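Jarnisa Papers in Applied Robotics
Home Issues Authors Contact
Search this journal
November 13, 2025, Sonex Editorial Office

3.2 Collecting Demonstrations by Remote Control

Each demonstration was given by an operator who steered the arm with the Jusard hand controller. The garment was placed on the table at the start of each trial.

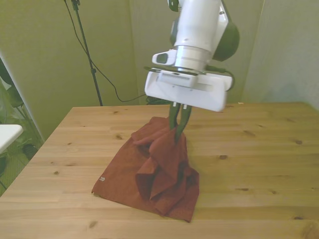
Operators were told to grip a fold before attempting any lift. The complete set holds 363 demonstrations. 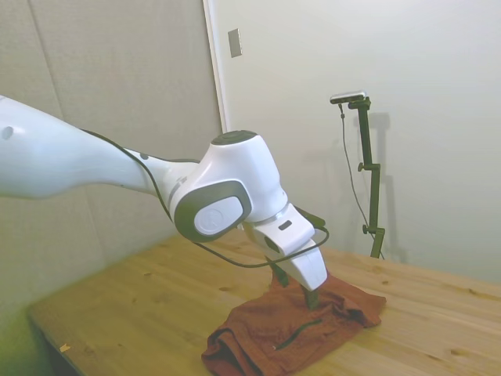 Of these, 33 were set aside for testing. Pauses longer than 2 seconds were trimmed from the remainder.

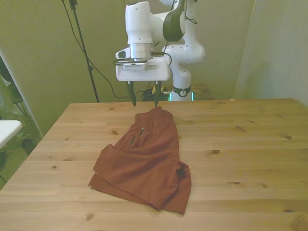 Bhutto objected in review that hand guiding would give smoother paths than remote control. We therefore recorded 16 further demonstrations by hand guiding and report them separately.

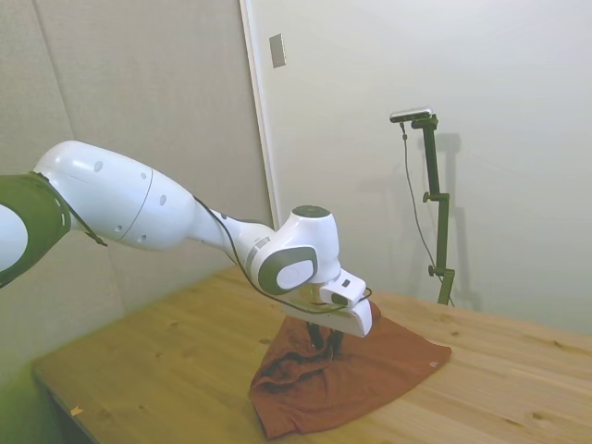

Figure 4. Work with the garment on the table.

One operator remarked that judging finger height was the hardest part of the task. Controller speed was reduced near the tabletop for all later trials.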